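**Nomon bin-transfer study - progress report to Festlow**
Reporting period ending Aug 31, 2020
Prepared by Chia-jung Chiang, with Shabani Mohamedi

**1. Status**

Work package 2 (learned grasp scoring for mixed objects) is complete except for the cloth subset. Work package 3 has started. Spending is within the approved plan and no change to the budget lines is requested.

**2. Data collected**

The training set now holds 2070 labeled grasp attempts, all from the two-bin setup. Of these, 662 involve cloth or another soft item. Labels are assigned by the gripper width reading after lift and checked by hand where the reading is unclear. Zawadi Simiyu rewrote the checking tool in August, and the older labels were passed through it again so that the whole set follows one rule.

**3. Method**

The scoring network takes a single overhead depth image and returns a value for each candidate grasp pose. Two changes were made to the version described in our last report:

- Candidates within a finger width of a bin wall are now scored by a separate output. The shared output ranked them too high.
- Training batches are balanced by object type. Without this, rigid toys and blocks dominated the loss.

**4. Results**

On the held-out mixed set, the network's first-choice grasp succeeded in 76 percent of trials. Most remaining failures fall into two groups: cloth picked up by a single layer that slips during the lift, and bottles lying close to a wall.
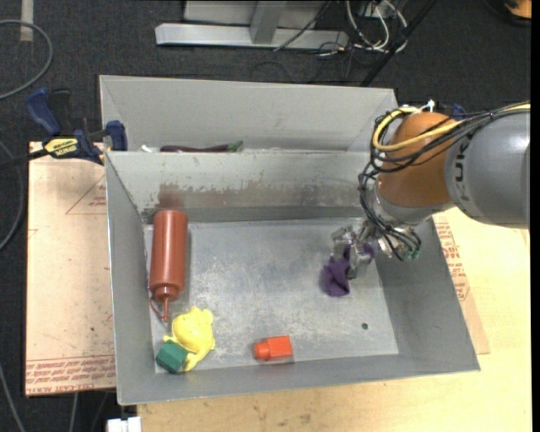 Cloth needs a different success test. A width reading near zero can mean a missed grasp or a thin fold held firmly, and the current rule treats both as a miss. Macarena Garrido is testing motor current as a second signal - early numbers are usable but the threshold drifts over a long run.

**5. Open items**

- Recalibrate the depth camera before the next collection block.
- Decide whether the wall output should also cover bin corners.
- Severin Moser to send the revised object list to Makori for comment.

**6. Next period**

We will rerun the cloth subset with the combined success test and report it separately from the rigid objects. Transfer in both directions between the bins begins once that rerun is finished.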